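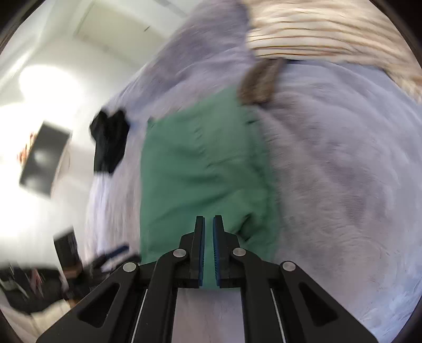
Friday, September 18, 2020

Ilse Grube called at 9 to say the Vindeck temple walk is moving to October. The county will only allow it if we start in small groups, so she wants staggered times from the Meralik Road lot. We had 939 sign up last year. So far this year it is 57, and most of those are families from the Sunday class.

I spent the morning writing to people who paid already. They can keep their place, take a refund, or let the money go to the food pantry. Most who have answered chose the pantry.

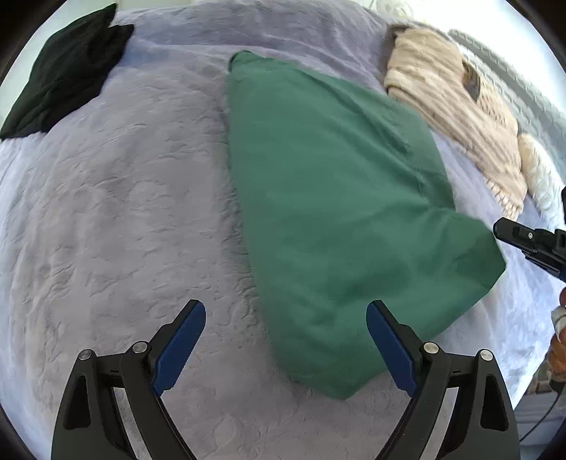

Green cloth on the gray-lavender blanket.

After lunch I called Bautista Printing about the bibs. They had not started, so there is no charge for the new date. The chanting will be over video – Ilse will lead it from home. I still need to ask about water and parking cones. Rice and dal for supper. Read two pages of the Gita and went to bed early.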